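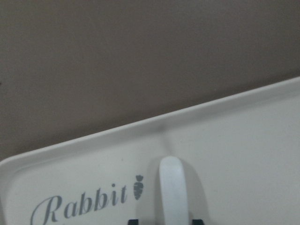

Home | Articles | Authors | Contents | Contact

3.2 Sorting and soaking the seed

Seed lots behave very differently once they leave the store, and the differences are a pleasure to work with. We took four lots of cowslip seed from the meadow at Trallow, all gathered in the same summer and kept in paper packets until December. Each lot was cleaned by hand over a fine sieve, and anything cracked, flat or badly discoloured was put aside. What remained came to 3,000 seeds, which we split by weight into batches and labelled by the part of the meadow they came from.

The soaking step follows Fekete's earlier work on primrose, with one change. Zsolt Fekete left his seed in still water overnight; we changed the water at midday and again in the evening. The cowslip coat holds on to something that slows sprouting, and a change of water seems to carry a good part of it away. We would love to see this tried on other meadow plants – oxlip is the obvious next one.

After soaking, the seed was spread in shallow white trays, of the kind shown in Figure 2, and picked over again under a desk lamp. Dark seed shows up very well against a pale floor, and a poor seed missed at the sieve can be caught at this point. Batches of 100 were then moved to damp paper and put in the cold room.

Figure 2. Part of a white plastic tray with a raised, rounded rim.

3.3 Cold treatment

The cold room at Pludholm is an old dairy with thick walls, and it holds its temperature nicely without much help. Batches stayed there until the first root tips showed in the control group. We looked at them every morning, turned the papers when they began to dry at the corners, and wrote down each new root the day it appeared.

The lot from the wet end of the meadow was the great surprise of the season. It came up early and evenly, with 257 seedlings strong enough to pot on, while seed from the dry bank was slow and patchy. We had expected the reverse, as the dry bank gave the heaviest seed. Weight alone is plainly a poor guide with this species, and we return to the point in Section 5, where the same lots are compared after their first spring outdoors.

Potting on was done in a mix of leaf mould and sharp sand. A few seedlings were lost to slugs – these are left out of the totals in Table 3.

Last updated: April 27, 2023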